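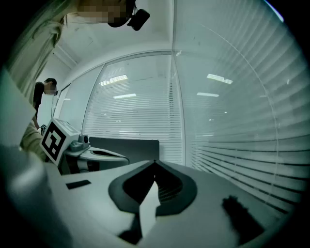 Can a machine do the chores yet?

Members ask us this a couple of times a year, usually after a video has gone around of a robot arm folding a towel. The short answer is still no for most of what happens in a house, and sometimes for what happens on a shop floor. The longer answer has changed a bit since our last item on the subject in August, so it seemed worth a fresh look.

Start with what works. A dishwasher works. So does a robot vacuum, provided the floor is clear of socks and phone chargers. In the warehouse at Grorkcombe, the carts that move bins from receiving to the packing benches have run for two years with very little fuss. All of these machines do one job in a space that has been set up for them. The bins are one size, the aisles are painted, and people know to stay out of the marked lanes.

The trouble starts with hands. Picking up a mug from a desk, turning it so the handle faces the right way and hanging it on a hook is easy for a six-year-old and hard for nearly every robot on the market. The arm itself is rarely the weak point. Industrial arms have been accurate enough for decades. What they lack is any sense of what to do when the mug is a bit further left than it was last time, or when there's a spoon in it.

One way of getting at this is to leave the arm out of it to begin with. A person holds a gripper in their hand, with a camera mounted on it, and does the chore using the gripper's fingers in place of their own. The camera records what the gripper would see if it were on the end of an arm. Do that enough times, with enough different mugs, and there is something for a machine to learn from. Printed markers, the blocky black-and-white squares that look like a crossword gone wrong, help the software work out where the gripper is in the room.

It's slow work and it looks a bit odd, but it has some real advantages. A hand-held gripper costs a good deal less than an arm. It can be carried into an office, a kitchen or a stockroom. The person using it also runs into the same limits the robot will. If you can't get the lid off a jar with two stiff fingers, there's not much point in expecting the robot to do it.

Borislav Gashi has been trying methods like this at Hourani, where he looks after bench trials for small manufacturers. He was kind enough to go through the numbers with us. Over the past year his group recorded 3633 attempts at everyday tasks with hand-held grippers. They then put the results on an arm and ran 502 trials of the simplest task, which was putting a cup on a saucer. The arm managed it most of the time on a table it had seen before. In a different room, under different lights, it did a good deal worse.

"People want me to say it's five years away," he told us. "I don't know. Cups, maybe sooner. Laundry, I wouldn't put money on it."

Laundry comes up in every one of these conversations. Cloth has no fixed shape, and a shirt in a pile can be lying in any number of ways. The folding demonstrations that get passed around tend to start with a single towel, flat or nearly flat, on a bare table. Getting the towel out of the dryer and away from the fitted sheet it's wrapped up in is usually left to a person off to one side.

Wiping down is closer than you might expect. A bench or counter is flat, a cloth held in a gripper doesn't need to be held in any particular way, and a missed patch is easy to go over again. Borislav's view is that wiping will arrive in commercial kitchens before it arrives in homes, as the counters are bigger and there's less on them. What the machine should do with the things that are on the counter is a separate question, and he hasn't got an answer to it.

Glass and reflections deserve a mention. Anything shiny or see-through gives cameras grief. A window with blinds behind it, a glass partition, a row of ceiling lights bouncing off both: a person doesn't notice any of it, and a camera-based system may have to sort out which lights are real. Offices are full of this sort of thing. So are kitchens, with their oven doors and stainless steel. If you are planning a trial on your own site, look at the room at the same hour the machine will be running in it.

On the shop floor the picture is mixed. Members at Brevard tried a two-finger gripper for loading small parts into trays and kept it. The parts are all alike and the trays sit in a fixed rack. They tried the same gripper for bagging and gave up after 10 shifts. The bags stuck together, and an operator had to stand there and separate them, at which point the operator might as well have done the bagging. They may go back to it with a different bag.

Prudelar took another route and changed the job first. They swapped their mixed totes for a single pattern, put a lip on the front of each shelf and moved the labels to one side. Those changes were meant to get the shelves ready for a picking machine. The machine has been put off until the next budget. Staff say the shelves are better anyway -- quicker to read and easier on the shoulders -- and there are no plans to change them back.

A few points for members who are being pitched something at the moment:

Ask to see the task done on your own parts, in your own building, with your own lighting. A video from the supplier's lab tells you about the supplier's lab.

Ask what happens when it drops something. Some systems stop and wait for a person. Others carry on as if the part were still in the gripper, and you find out further down the line.

Ask who resets it, and how long that takes. A machine that needs a hand more than 10 times a shift hasn't freed anybody up.

Ask whether a person is driving it. Some demonstrations are run by an operator with a controller in the next room. There is nothing wrong with that so long as you are told.

As for the house, our advice is the same as it was in August. Buy the vacuum if you like and don't hold off replacing the dishwasher in the hope of something cleverer. The general-purpose helper that tidies the desk, puts the cups away and folds the shirts is being worked on in a lot of places, one recorded attempt after another. It isn't for sale at a price and a level of reliability we could recommend.

Borislav has offered to take questions from members in writing. Send them in care of the newsletter and we'll pass them along to him in one batch, with his replies to appear in a later issue.

20 January 2019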